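Munomano adds two-part sugar cup to Nadcombe tableware range

UDIDSTEAD, August. Munomano will add a lidless sugar cup to its Nadcombe range this month. The product pairs a white upper body and side handle with a clear glass lower section, so that the fill level can be read from the side without lifting or tilting the cup.

The matte upper body tapers toward the joint with the glass. The handle is set on the upper section only. Rim width was increased by 9 millimeters over the earlier Nadcombe cup to accept a standard measuring spoon held level.

"Cafe customers asked for a container that staff could check while walking past the counter," said Saimi Juntunen, product manager at Munomano. "The previous model was opaque to the base and had to be picked up."

The cup is suitable for sugar, salt and other dry granular goods. It is not intended for hot liquids or oven use. Hand washing is recommended, and both sections should be fully dry before refilling.

Trade orders ship in cartons of 15 from the Miettinen warehouse. Single units will be sold through the Udidstead showroom, open to the public on Friday from 9 a.m. Replacement glass sections will be stocked under part number 501.

Trade contact: Yaroslav Kravets, Munomano, Udidstead
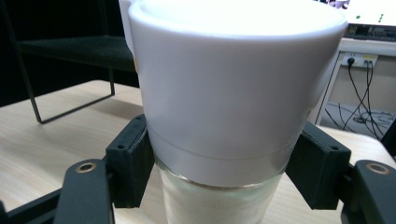
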